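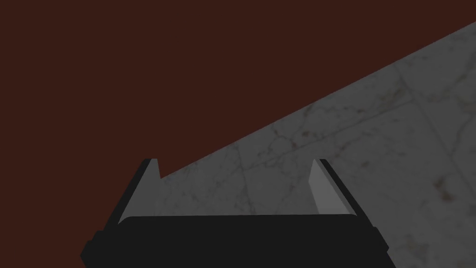 Reviewers at Stenow replied to the September draft that the stacked bars were still unreadable beyond the bottom segment, and asked whether the same figures could go on a common baseline. The redesign was brought forward as a result.

Search this site Enter keywords Go

Progress report to Stenow: charting of ward-level survey returns
Last updated: Saturday, December 23, 2023

1. Work done
The stacked bars have been replaced by dot plots, one row per ward, sorted by response rate. The full set covers 606 wards. Rows with fewer than 60 returns are drawn in grey and left out of the sort. Willimell and Kneath now share one horizontal scale; in the draft each had its own, which made Kneath look more variable than it is.

2. Data
Returns from Wostum arrived with two wards coded twice. The duplicates were removed and the district totals rerun. Intervals are now shown for every ward. At the smallest ward sizes they are wide, and the ranking there should not be relied upon.

3. Outstanding
Colour is still used for both district and survey round. We propose to keep it for district and show round by marker shape. About 70 per cent of the chart notes have been rewritten. The printed version runs to 3 pages, and the axis labels need repeating at the top of each.

4. Decision needed
Please confirm whether the Kneath boundary changes should be applied to the earlier round as well. The Kneath rows remain provisional until then.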